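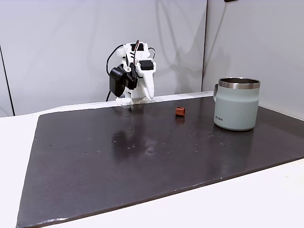 Fig. 3. Dark board laid on a white table, with an insulated mug towards the right and a small block between the mug and the arm.

Section 3: Setting up the desk board

The Plustalby desk board is a smooth, glossy board for everyday table use. It gives you a hard surface for mugs, small parts and light tools, and it keeps marks off the table underneath. This section covers laying the board, putting things on it and keeping it clean. For fitting the optional edge strip, see Section 4.

Before you start

You will need:
the board
the four self-adhesive pads from the small bag
a soft, dry cloth
a second cloth, slightly damp

The board weighs 4000 g. Lift it with both hands, one on each long side. Do not carry it by a corner.

CAUTION: The corners of a new board can be sharp until the protective film has been taken off. Keep the film on until step 5.

3.1 Laying the board

1. Clear the table and wipe it down with the damp cloth. Dry it fully. Grit trapped under the board will scratch the table.

2. Turn the board face down on a towel or blanket.

3. Stick one pad near each corner, 3 cm in from both edges. Press each pad for a few seconds. Do not move the pads once they are down, as the adhesive does not hold well a second time.

4. Turn the board over and lower it on to the table, front edge first. Leave a strip of bare table behind the back edge. Anything with its own base or clamp can stand there, or right up at the edge of the board.

5. Peel off the film slowly from one corner. Pull it back low across the surface, not straight up.

6. Push lightly on each corner in turn. If the board rocks, see 3.4.

Note: The board should lie fully on the table. Do not let it stick out over the front, where it can be caught by a sleeve or a chair arm.

3.2 Placing things on the board

The surface is slippery when wet and shows shadows and reflections in strong light. If this is a nuisance, move the lamp to one side or fit a shade.

1. Put down items you pick up often, such as a mug, well over to one side. The right suits most right-handed people.

2. Turn the handle so that you can reach it without leaning across anything else on the board. In Fig. 3 the handle is on the left of the mug.

3. Keep the middle and front of the board for whatever you are working on. Small pieces are easier to find on the dark surface if they are a light or warm colour – the reddish-brown block in Fig. 3 shows up well.

4. Leave a clear gap between any drink and any electrical item. A full mug knocked over on a smooth board spreads a long way.

5. Run cables behind the board where you can. A cable lying across the surface will drag small items with it.

CAUTION: Do not put pans, irons or soldering tools straight on the board. Use a heat mat. An insulated mug may be put down without a coaster, but a thin-walled cup of boiling water may leave a pale ring.

CAUTION: Do not cut on the board. The finish cannot be repaired.

3.3 Cleaning

1. Take everything off the board.

2. Brush away crumbs and dust before wiping. Wiping them around leaves fine scratches, which show more on the charcoal finish than on the lighter ones.

3. Wipe with a damp cloth and a drop of washing-up liquid. Purach surface cleaner, sold separately, may be used for grease and ink.

4. Dry at once with the soft cloth. Water left to dry on the board leaves spots.

Once a month, lift the front edge and wipe beneath it. Check that all four pads are still in place.

Do not use scouring powder, bleach or the rough side of a sponge.

3.4 If something is wrong

The board rocks.
Check for grit under the pads. If the table itself is uneven, put a folded piece of thin card under the low corner.

The board slides.
The table may have been waxed or polished. Clean it with washing-up liquid and water, dry it and lay the board again. Replace any pads that have gone hard.

There is a sticky patch after the film comes off.
Rub gently with a little cooking oil on a cloth, then clean as in 3.3.

A corner has lifted.
This can happen if the board is kept near a radiator. Move it away from the heat, lay it flat and leave it overnight with a few books on the corner.

Spare parts

Pads, set of four: part 255
Edge strip, charcoal: part 569

Spare parts can be ordered from the Stivelthorpe counter or by post. Please give the part number and the colour of your board.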